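### 3.2 Household survey and forest access rules

The survey covered 379 households in the two districts of Orndale and Karnton, where rights to gather non-timber products are held under separate permit systems. In Orndale, permits are issued each November by the district forest office and are limited to 900 at any one time. In Karnton they are granted by village councils, with no upper limit and no fixed term. Interviews lasted up to 60 minutes and were coded by two readers working apart; differences were settled by Delali Boateng.

Respondents were asked which products they gathered, where these were sold, and whether the buyer had asked for proof of origin. Answers on woven goods were kept apart from those on fruit, resin and fuelwood (Figure 4).

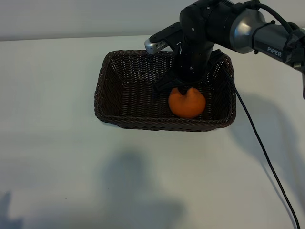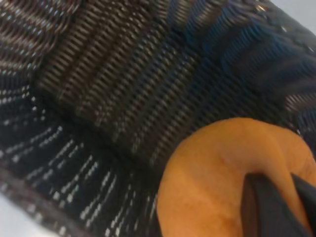

**Figure 4.** Woven material: basket with a single orange fruit (first panel) and dark ribbed weave at close range (second panel).

Proof of origin was requested more often in Orndale, but mainly by buyers who sold on to certified chains. Ackermann's model of local rule-making would predict stronger compliance in Karnton, given the closer link between rule makers and users. Our data support this only for fuelwood. For woven goods, the permit system had no clear effect once distance to the market at Mutness was included in the model. We return to this point in Section 5, where the effect of road access is tested separately.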